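Storage and Reach in a Small Shared Kitchen
Group report, Holtholm housing module

3. What we looked at

Our group (Xiuying Lu, Haoran Li and Yulan Duan) chose the stretch of kitchen to the right of the stove. It has a granite worktop, a microwave fixed up high, and wooden wall cupboards next to it. We wanted to know which things people keep out on the worktop and which they put behind a door, and whether that matches how often they use them.

We visited on a Wednesday and went back once in June. Both times we drew a plan of the worktop and wrote down what was on it before asking any questions.

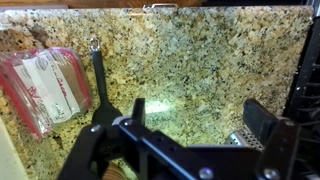
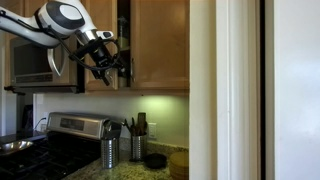
Kitchen at Holtholm 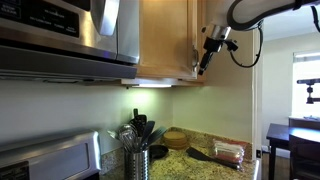

4. Findings

The cooking tools stay out. Whisk, spatulas and serving spoon live in a steel holder by the stove, and the people we spoke to said they would not want them in a drawer. The small skillet is kept behind the holder for the same reason - it is used most mornings.

Packets of food are less settled. Two of the four residents put them away at once and the other two leave them on the worktop until the evening. This was the main thing they disagreed about.

The wall cupboards came out worse than we expected. The lower shelf is easy to get to, but the shorter residents said they forget what is on the upper one. Light was not a problem, as there is a fitting under the cupboard that shines onto the wall behind the worktop.

5. Suggestions

Keep one tray for packets at the back of the worktop. Move the everyday containers down a shelf and put the rarely used ones above. Qiuyue Shen, who marked our draft, asked for the cost of this, and the tray is the only thing that would need buying.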